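Soft fingers, round two

I have been rude about fin-style fingers on this blog before, and Percy Arango has been kind enough to remind me of it every time we talk. So when the Trenano set turned up in August I told him I'd give them a fair run against the plain parallel jaws on our hand-held tool. Fair meaning same person squeezing, same table, same objects, and no picking the good takes afterward.

The pitch is familiar. Ribbed fingers bend around whatever you grab, so you need less force and less aim. The sales sheet says "any shape." I have a drawer full of things that said any shape.

What I compared

The old jaws are flat, stiff, and padded with a strip of rubber I glued on myself. The Trenano fingers bolt on in their place, and swapping them took 35 minutes the first time, most of it spent looking for a hex key. The camera mount stayed where it was. I did 243 grasps in total over a few evenings, split between the two sets, and So-yul Kong went through the recordings without being told what I hoped to find. She says she could guess.

A grasp passed if I could lift the thing, turn my wrist over and back, and put it down on its base. No partial credit. Sizwe Potgieter thinks that's too strict for tall objects. He may be right, but I'd rather be strict than argue over every wobble.

What the numbers did and didn't say

On boxes I saw no difference worth writing down. The flat jaws are good at flat sides, who knew. On mugs the soft fingers were better when I came in crooked, and I come in crooked a lot, so I'll grant them that one.

Then there's the failure I keep going back to. The soft set dropped 9 objects, and most of those were heavy at one end. The fingers wrap nicely and then they let the load swing, like holding a hammer with a sponge. The stiff jaws dropped things too, but they did it right away, at the lift, when I was still paying attention. I know which kind of failure I'd want in my training recordings, and it's the loud one.

I also don't trust my own hand here. After the first evening I'd learned to give the soft fingers a bit of extra squeeze, which is exactly the skill they're supposed to make unnecessary. Nobuhle Msimang has offered to repeat the bottle runs cold, never having used either set. I'll post hers separately and won't average them in with mine.

Bottles

Thin plastic bottles were the part I expected the new fingers to win easily. I went for a low hold, down near the base, where the body narrows and there's less to grab. A hold like that puts most of the bottle above the grip, so any lean shows up at the cap first.

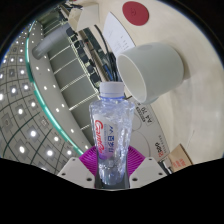
What I'd want before buying

The price of the Trenano set would cover 2 sets of the Rimwood jaws with change left for rubber. For that I want a wear figure for the ribs, in plain cycles, and I want to know whether the spare fingers are sold one at a time. I wrote to ask. The reply had a link to the same sales sheet.

Percy says I should just keep them on for a month and stop complaining. They're still bolted on as I write this, mostly because I've lost the hex key again.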